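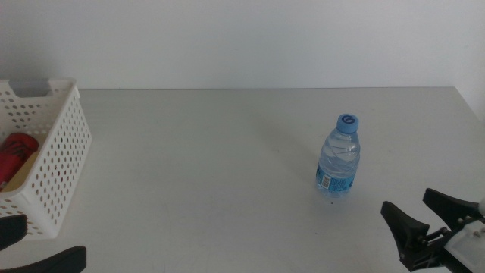
Bottled water with a screw cap may be brought into the reading rooms.

Preswood Library and Archive: Frequently Asked Questions for Visitors

Who may use the reading rooms?
The reading rooms are open to any person aged 16 or over who holds a current reader's card. Younger students may be admitted with a parent or teacher, provided that the visit has been arranged with the front desk.

How do I obtain a reader's card?
Complete the application form and present it in person with one form of photo identification and proof of address. Cards are issued free of charge and remain valid until the following May. A lost card should be reported promptly to Ok-hee Kang, Reader Services.

May I bring food or drink?
Water in a closed bottle is permitted in the general reading rooms. All other drinks, and all food, must be consumed in the lobby. No drinks of any kind are permitted in the Bae Room, where manuscripts and maps are consulted.

How many items may I request at one time?
Readers may have up to 4 items on the desk. Requests received before 2:00 p.m. are normally filled the same afternoon. Material from the Waneo store must be ordered one working day ahead.
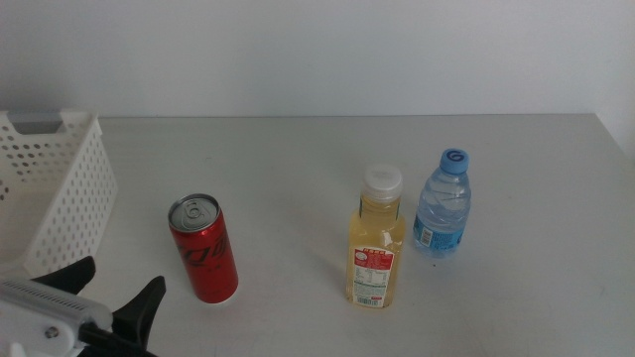 3 min read

What may I take to my desk?
Laptops, loose paper, pencils, and small personal items are allowed. Coats, umbrellas, and large bags must be left in the lockers on the ground floor. Staff may ask to inspect papers and notebooks when a reader leaves.

Can I copy or photograph material?
Personal photography without flash is allowed for most printed works. Copies ordered from the library are limited to 100 pages per reader per month. Permission to publish must be sought in writing from Shahram Tehrani, Rights and Reproductions.

What does the Lutetti Collection contain?
The collection holds 3,156 letters, together with account books and printed notices from the family's shipping business. A catalog is available at the inquiry desk. Volumes marked "Restricted" may be seen only by appointment with the curator, Ifigeneia Kourkoulas.

Are the rooms accessible by wheelchair?
All public floors are served by an elevator. Adjustable desks and screen magnifiers may be reserved through the front desk.

How do I make a complaint or suggestion?
Comments should be sent in writing to the Head Librarian, Ga-eun Yeom. A reply will be sent to the address shown on the reader's card.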